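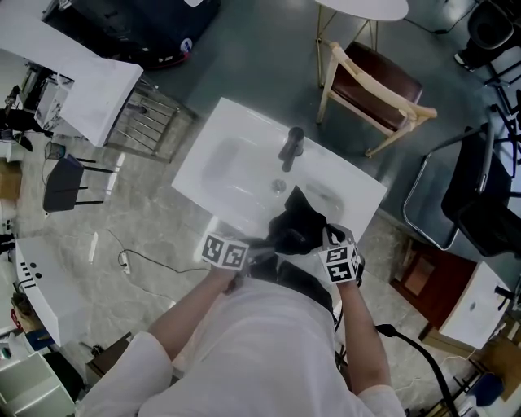

Friday, October 20, 2023

I have been looking for a bathroom sink since August. The one in our downstairs bathroom has a crack that runs from the overflow hole almost to the drain, and I have patched it twice with the epoxy they sell for tubs. The second patch yellowed. So the sink is going, and the cabinet under it is going too, because the bottom panel is swollen.

I started online like everybody does. After a few evenings I had a list of sinks that all looked the same to me, white and rectangular with a faucet at the back, and the prices ran from cheap to silly. You can't tell much from a listing. They give you the outside width and leave out how deep the basin is, or they give you the depth of the whole thing including the rim.

What helped was going to stand over a few of them. I went to Oltmanns first, the plumbing supply place out past the rail yard, and then to Jalov, which sells display pieces and secondhand furniture in the same big room. You get vanity sinks next to office chairs next to dining tables. I like that kind of store. Nothing is arranged to look like a bathroom, so you look at the sink and not at the nice towels somebody folded next to it.

I learned a few things from doing this, and I'm writing them down mostly for my sister-in-law, who is about to do the same job in her house.

Shallow basins look good and I don't want one. A shallow rectangular basin with the drain in the middle is a clean shape, and it makes the room look bigger. But I wash more than my hands in that sink. I rinse out cleaning cloths, I soak the filter from the fan, and twice a year I scrub paintbrushes in it. With a shallow basin and normal water pressure I would be mopping up the front edge every time. If yours is a guest bathroom where people only wash their hands, get the shallow one and enjoy it.

Look at where the spout points. If the water lands right on the drain it tends to splash off the metal ring. If it lands a little in front, it runs down the slope and takes the soap with it. You can hold a finger under the spout in the store and follow the line down. I felt silly the first time and then stopped caring.

A single lever is better than two handles for me. I can push it with my wrist when my hands are dirty. I was less sure about black. Our water is hard and the black faucet at my office has a white crust at the base that never quite comes off. The man at Oltmanns told me to wipe it dry with a soft cloth after every use, and I know myself well enough to say that won't happen. Chrome gets the same spots – you just don't see them from the door.

Stand at the front edge for a minute the way you would at home. Put your hands out over the basin. This was the most useful thing I did. One sink that I had at the top of my list was so low that I was bending from the waist to reach the drain, and I'm not tall. Another had a front rim wide enough to lay a wrung-out cloth on, and I hadn't known I wanted that until I saw it.

Bring a tape measure and write down the distance from the wall to the center of your drain pipe before you leave the house. I forgot and had to make a second trip.

In the end I narrowed it down to two. The Ledamer is deeper and has the wide rim, and it comes with a cabinet I don't love, with a drawer that has to be notched for the trap. The Sullero is prettier and would fit the old pipe without any changes, but it's on the shallow side. With the cabinet and faucet either one comes to about 800 dollars, more than I wanted to spend on a room this small.

I'm leaning toward the Ledamer. The delivery wait is 3 weeks, so the cracked one has to last a bit longer. I put a bucket under it this morning and moved the spare toilet paper up to the shelf.

The old faucet still works fine, by the way. If anyone local wants it for a utility sink, leave a comment and I'll set it aside when the thing comes out.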